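Fil sur la saison 2 de Brilterska, vu que j'ai les mêmes questions en message privé depuis lundi. Je mets tout ici, j'ajouterai à la suite si ça bouge.

1/ Le tournage reprend en septembre. C'est dans le message de la production envoyé mercredi 3 avril aux abonnés de la lettre. Pas de jour précis, juste le mois.

2/ Pour ceux qui n'ont pas suivi : la saison 1 s'arrête sur le siège de Stilen, avec la porte nord ouverte et Jang porté disparu. L'écriture de la suite était terminée avant la pause. Les scénarios n'ont pas été refaits depuis, à part l'épisode d'ouverture.

3/ L'épisode d'ouverture est passé de 50 minutes à une durée plus longue. Keith Hartley, qui le réalise, a parlé d'un « format double » à la rencontre de Lille. Je n'ai pas de chiffre plus précis et je ne vais pas en inventer un.

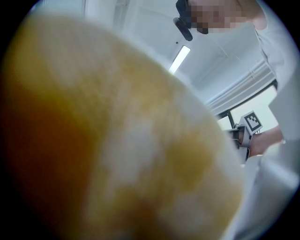 4/ Côté distribution, Agnes Kristiansen revient dans le rôle de la régente. Evie Oakley aussi. Pour Reece Nuttall, son nom ne figure pas dans la liste publiée, ce qui ne veut pas dire grand-chose : il n'y était pas non plus pour la saison 1, alors qu'il apparaît dans deux épisodes.

5/ Je vois passer l'idée que Jang va être rejoué par un autre acteur. Je n'ai trouvé aucune source. Le compte qui a lancé ça annonçait l'an dernier l'annulation de la série. À prendre avec des pincettes.

6/ Les décors. Les rues de Stilen ont été conservées en studio pendant tout l'arrêt, c'est confirmé. En revanche le port sera tourné ailleurs, en extérieur. La production cherche encore, ou en tout cas elle ne dit pas où.

7/ Trevor Fairclough reste à la tête de l'écriture. Dans son entretien à la radio il dit vouloir « moins de cartes et plus de gens ». Je suis plutôt d'accord, le milieu de la saison 1 passait beaucoup de temps à expliquer qui possède quelle vallée. L'épisode du conseil, je l'ai regardé deux fois et je ne saurais toujours pas dire à qui revient le péage.

8/ Par contre j'espère qu'ils garderont les longues scènes de voyage. Celle du col avec Evie Oakley et le mulet est la meilleure de la série pour moi. Presque pas de dialogue, et la musique n'arrive qu'à la fin.

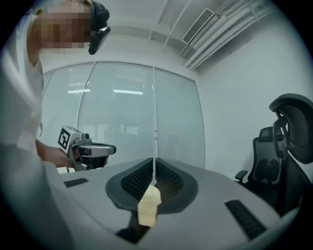 9/ La diffusion, maintenant. Fastmont garde les droits pour la France. Les épisodes sortiront un par un, chaque semaine, comme la première fois. Pas de date. Avec un tournage qui commence en septembre et tous les effets à faire derrière, je ne compte pas dessus avant l'été d'après — avis personnel, rien d'officiel.

10/ VF : même studio de doublage. Je n'ai pas l'info pour chaque voix. Si quelqu'un a vu passer une liste, je prends.

11/ On me demande s'il faut lire les livres avant. Non. La saison 1 couvre le premier tome et un morceau du deuxième, dans le désordre. Si vous voulez quand même commencer, prenez la traduction révisée, l'ancienne a des noms de lieux différents et on s'y perd.

12/ Et attention, le tome 3 raconte ce qui arrive à Jang dès le premier chapitre. Merci de ne pas le mettre en réponse sous ce fil. J'ai déjà masqué plusieurs messages ce matin.

13/ Correction sur le 4 : on me signale qu'Agnes Kristiansen est aussi créditée comme productrice pour cette saison. J'ai vérifié, c'est bien dans le message du 3. Je l'avais lu trop vite.

14/ Pour la question de l'édition en disque de la saison 1 : toujours rien en France. L'import existe, mais sans sous-titres français d'après les retours que j'ai eus.

15/ Je reprends le fil quand le lieu de tournage du port sera connu. Les réponses restent ouvertes, sans spoilers du tome 3 s'il vous plaît.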